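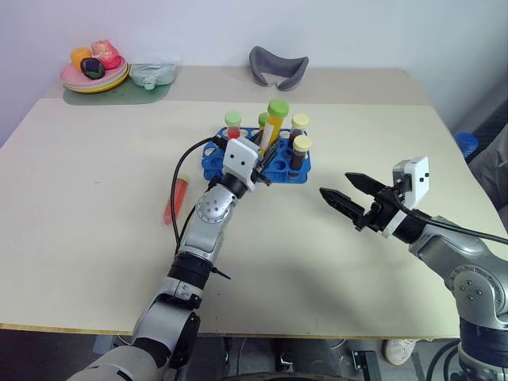 The blue rack with five capped tubes standing in it, and one orange-red tube lying on the table.

Review: Sturkness plastic test tube rack and capped tubes

I bought this set in January for the science table we run after school, and it has been in use most weeks of term. We had been managing with an old wire rack that scratched easily and tipped over if you loaded one side. The replacement had to be light, easy to wipe down and cheap enough that losing a bit of it wouldn't matter.

What you get is a blue plastic rack, a bag of clear tubes and a bag of push-on caps in mixed colours. There are no instructions and none are needed. The rack came in one piece, so there was nothing to clip together, and I had it on the table 2 minutes after opening the parcel.

The rack

The holes are round and set out in rows. They are a little generous for the tubes, and a taller one will lean over if it isn't pushed right down. You can see it with the yellow one in the photo. It doesn't fall out, but if you want everything standing straight you will notice. Smaller tubes have the opposite trouble. Put one at the back behind the taller ones and you lose sight of it, so I now tell the children to fill the back row first with the tall ones and keep the short ones at the front. They don't always listen.

Plastic was the right choice for us. It makes hardly any noise on the table and it has been dropped on a hard floor more than once with no cracks so far. The colour is a strong mid blue and it shows up well on a pale tabletop, handy for the younger ones. Food colouring wipes off if you get to it the same day. Beetroot juice left a faint pink mark round one hole that I haven't been able to shift.

It is light, though, and that cuts both ways. With only a few tubes in, it slides if you pull at one that's stuck. Hold the rack with your other hand. With a full load it stays where it is.

The tubes and caps

The tubes are clear enough to judge a colour through, and dark liquids look properly dark. Two brown ones side by side can't be told apart without labels, whatever cap you put on them. Ours take a paper label well enough, but pencil rubs off the plastic within a session.

The caps are the weak point. Green ones come in more than one shade, and in my bag the pale green were a tighter fit than the bright green. The cream ones were fine. I filled 30 tubes with water, capped them and laid them on their sides on a tray for 60 minutes, and 2 had let a few drops out by the end. That is acceptable for coloured water. I wouldn't trust them with anything that stains, and I wouldn't put them in a bag.

Lying on their sides is also where they cause the most bother, as there's no flat edge and they roll. Any tube that isn't in the rack should be somewhere with a lip — a tray or a shallow box. Myfanwy Bellis, who shares the table with me, uses a folded tea towel and says it does just as well.

Compared with the Gokari

Lukian Onyshchenko lent me his Gokari rack for a fortnight so I could try both. The Gokari has tighter holes and holds everything upright, and its base is heavier. It also costs around twice as much and comes without tubes. For a classroom where the rack stays put I'd look at the Gokari. For carrying in and out of a cupboard, I prefer this one.

Cleaning

Warm water and a bottle brush for the tubes. The caps need doing by hand, as they collect residue under the rim. I put the rack on the top shelf of the dishwasher once and it came out the same shape it went in, but I can't find anything on the packet to say it's allowed.

Good points: light, tough, easy to see, sensible price.
Bad points: loose holes, uneven caps, slides when nearly empty.

Four stars out of five. I would buy the rack again and look elsewhere for spare caps.

Bontu Kassa
April 22, 2018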